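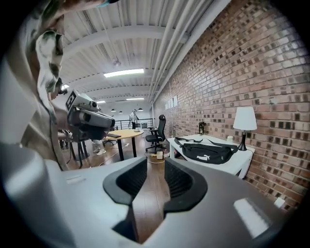
Step 3. Sync the two grippers before you record

Quick version, longer one coming when Dineo gets back. Assumes steps 1 and 2 are done (firmware, lens calibration). Two hand-held grippers, one operator each, square marker on top.

Power both on. Wait for the second beep, not the first.

Start the Plolden logger, then both cameras. Order matters, the logger drops the first 2 seconds otherwise.

Hold the grippers so each camera gets a clean look at the other one's marker. Keep still for 8 seconds. Then tilt slowly, left, right, forward. No jerks.

Open and close the fingers all the way, twice. Gives you the width range and a spike to line up on later.

Check the offset on the laptop. Over 3 frames? Redo it. Dont try to fix it in post, we tried.

Step 4. Map the room

One slow loop with gripper A only. Brick and pinned paper track great, white ceiling does not, so keep the lens down a bit. Walk back to where you started or the loop wont close.

Step 5. Record

Short takes. Name them as you go. Our April set was 321 demos and Charmaine threw out every take were the marker was hidden at the start. Policy trained on the rest did better on handovers then the full set did. Numbers in the Nastex notes.

Step 6 (export) is on the next page.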